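Sorting the desk cables, continued

The rule I set in July was that any cable left on the desk gets identified or discarded. The rule lasted until I moved out of the Pornmont office and brought everything home in one bag. Thin black cables had knotted themselves around thicker ones, and the straps came along with them.

The method is slow. Find a free connector, hold it, and work backward toward the other end. Pulling on the middle of the tangle tightens it. I keep the connector end in one hand for as long as possible, which prevents it from going back through a loop it has just left.

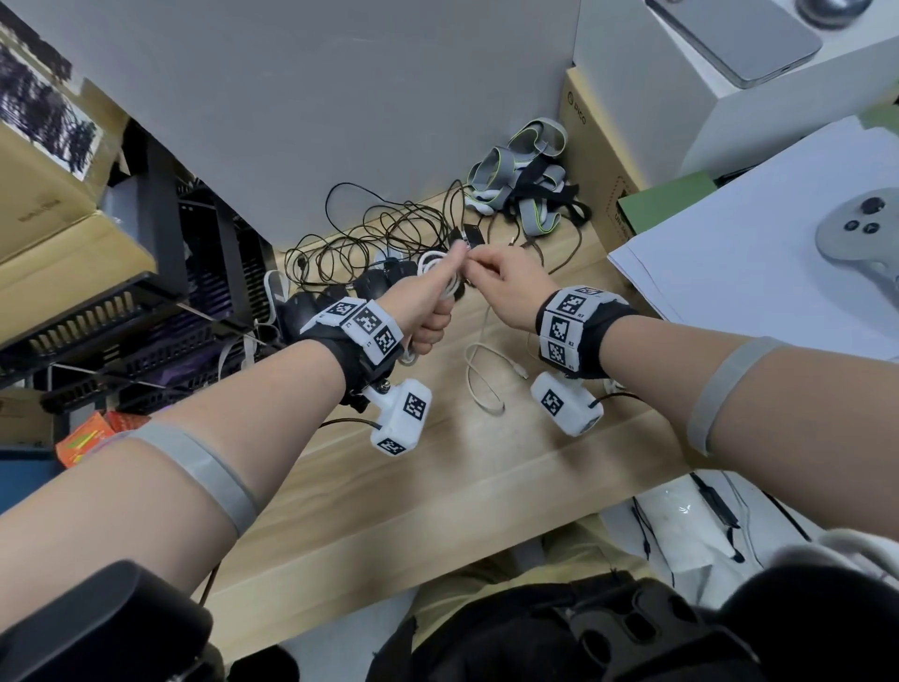
Shewit Gebremichael wrote in to say that starting from the connectors is a mistake, and that the whole mass should be shaken out flat first, then opened from the outside loops. Her estimate is that half the knots are only crossings and will fall apart without being touched. I tried this on the black pile. It helped with the thin ones. The white cable did not respond.

White cable is a separate problem. The jacket on mine has more grip than the black ones, so the coils catch on each other when they should slide. I moved it toward the front edge of the desk and left the black mass at the back with the mice.
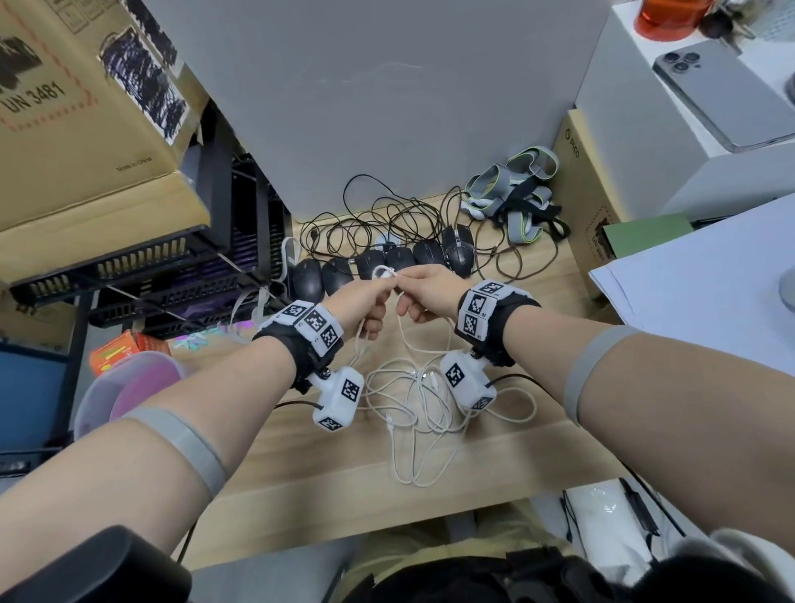 White cable in progress, mice and black cables waiting behind it.

The mice are next. The gaming model with the extra buttons stays. The rest get tested on the old Tirport dock and go in a drawer if they track properly.

For labels I use the Fekitz sleeves, 52 to a pack. They take pencil badly and marker well. I write the connector type on one end and the length on the other. My spreadsheet has 293 rows now, nearly all of them cables, and a column for the date last used that I have never filled in.

Straps are excluded from the count. They go in the bottom box with the buckles closed.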